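Main page | Contents | Random article | Recent changes | Talk

Nurkville thimble

The Nurkville thimble is a customary measure of strong drink, once used in the taverns of Nurkville and still defended there with more energy than its size would suggest. It is smaller than a shot, larger than a spoonful, and has never been fixed by law. Disputes over the correct amount make up most of its recorded history.

Origins

The measure is usually traced to the Pelletier distillery, which sold plum brandy by the thimble to customers who could not afford it by the glass. The rival town of Suritz claims to have done the same thing earlier, and cites a ledger that it has so far declined to show anyone. The Pelletier thimble held 18 milliliters. The Suritz one held 14, and was sold at the same price, a fact that Nurkville people still bring up at weddings.

By the time the distillery closed, it owned 3000 of the little cups. Most went missing within a year. Many Nurkville kitchens were found to be unusually well supplied.

Use

A thimble was poured to the brim and drunk standing. Sitting down was taken as a sign that a second would be ordered. Children were given theirs filled with cordial, and cough syrup was dosed by the thimble long after druggists asked people to stop.

Modern forms

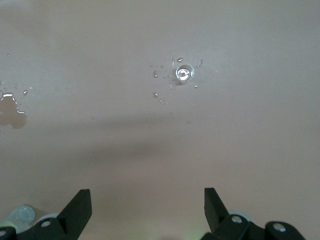 According to Atwood, the word ought to be kept for the old measure and should never be used for any small cup that happens to be handy, a habit Atwood blames on Suritz. The advice has had little effect. In present use a thimble may be anything down to 10 milliliters, depending on the house and on how well the host likes the guest.

The Nurkville fair pours the old measure each January. Suritz holds its own fair on the same weekend.

See also: Dram; Jigger; Suritz plum dispute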